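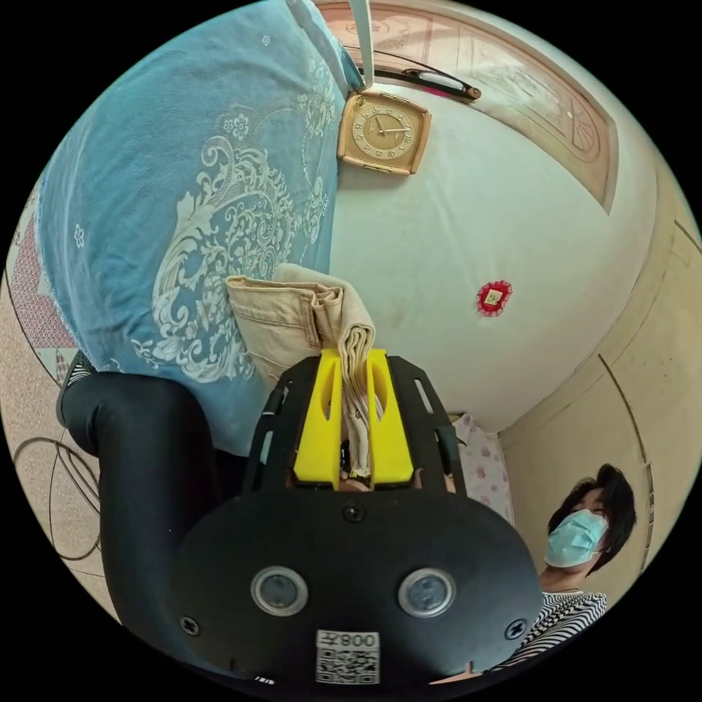 Frøydis Åberg folds clothes for a living, or that is how her sister puts it. Her own business card says home organizer. She trained as a bookkeeper, worked for a shipping office in Tveit, and moved over to this work when the office closed. She now visits 40 homes a year, most of them small, and most of her time is spent in bedrooms.

"People call me about the garage or the kitchen," she says. "Then I get there and we end up in the bedroom. The clean laundry has been on the bed for a week, and at night it gets moved to a chair."

I spoke to her by phone and then again at her workroom in Stokley, where she keeps a bed for teaching. She charges 200 for a half-day visit and has not changed the price in two years. She does not sell boxes or hangers. When a client asks for a product she sends them to Tuko, the hardware store down the street, and tells them to buy one of whatever it is before buying more.

Her method starts with the bed. She wants it made, or at least pulled flat, before any folding begins. A bedspread with a pattern is useful, she says, as long as it lies smooth, and it gives you a firm surface at a good height. "I fold on the bed at home too. A table is better for your back but I have never had a table that was free."

The first thing she teaches is pants. She has strong views on them. Shirts forgive you, she says, and towels nearly fold themselves, but pants have a heavy end and a light end and they slide off whatever you put them on. She begins by lifting them at the waistband and letting the legs hang.

"You hold them up and look at them. Most people skip that. They grab from the pile and start folding, and they put away pants that have a stain on them, and six months later the stain is there for good."

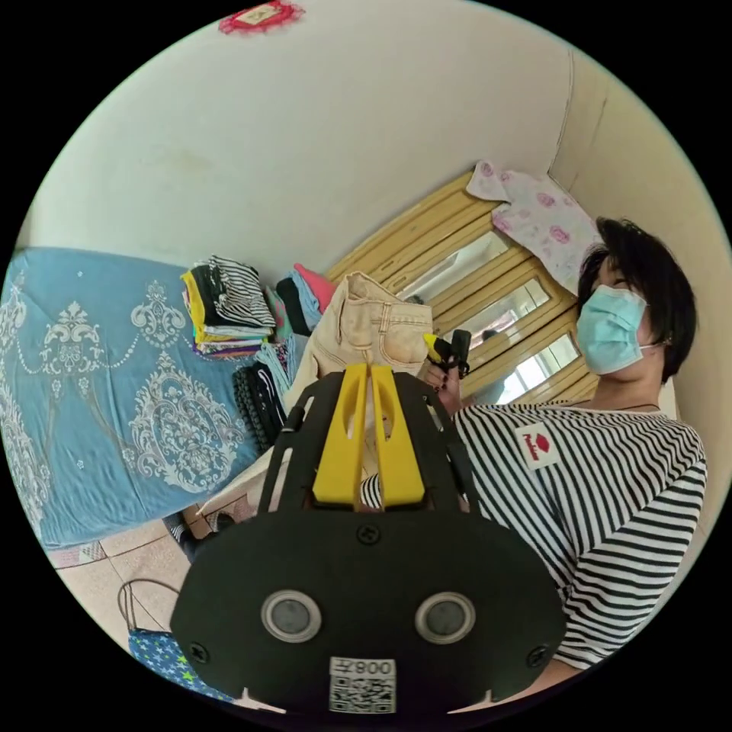 Light-colored pants held up with the waistband at the top. Marks on the leg are easiest to find at this point.

If there is a mark, the pants go to a separate pile and do not get folded at all. Åberg is firm on this. She says a stained pair in a drawer is a pair you will pull out on a morning when you are late, and then it goes on the floor.

If they are clean, she lays one leg over the other with the back pockets facing out, smooths from the waist down, and tucks in the point of the seat so the edge is straight. Then she brings the hem up to just under the waistband and folds once more. For a deep drawer she folds a third time. She puts the pockets on the outside because a pocket that is folded inside tends to bunch up, and you can feel the lump through the whole stack.

I asked if the number of folds matters. "Not much," she said. "What matters is that they are all the same. If your drawer takes a fold in three, do all of them in three."

She learned some of this from a laundry course run by a company called Lasmont, which she took in July of the year she started. The manual had 996 numbered steps in it, covering everything from tablecloths to work uniforms. She still has it. She says she uses a small part of it and disagrees with the section on fitted sheets, which asks for a second person.

"I live alone. Half my clients live alone. I had to work out my own way." Her way is to put a hand in each of two corners, flip one over the other, and then lay the sheet on the bed and square it by eye. 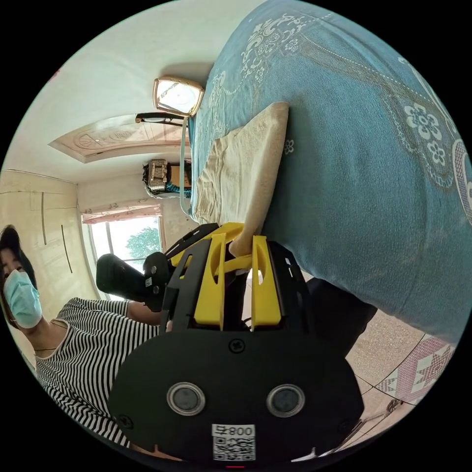

Corners come up a lot when she talks. With any flat piece, a towel or a pillow cover for instance, she takes hold close to the corner and keeps hold until the cloth is lying where she wants it. If you let go early the corner rolls under, and then the next fold is crooked and so is the one after that. She would sooner shake the piece out and start again than try to fix it halfway.

She also has a rule for the edge of the bed. Finished stacks go at the head end, well away from the side, and the unfolded pile goes at the foot. She works from the foot up. When the stacks reach the middle she stops and puts everything away before doing more.

"That is the part people leave out," she says – and she includes herself in this. "You fold it all, it looks nice, you go and make coffee. Then it is bedtime and it all goes on the chair."

Åberg is taking bookings again from 11/4/22. She asks new clients not to clean up before she comes, and to have the laundry dry.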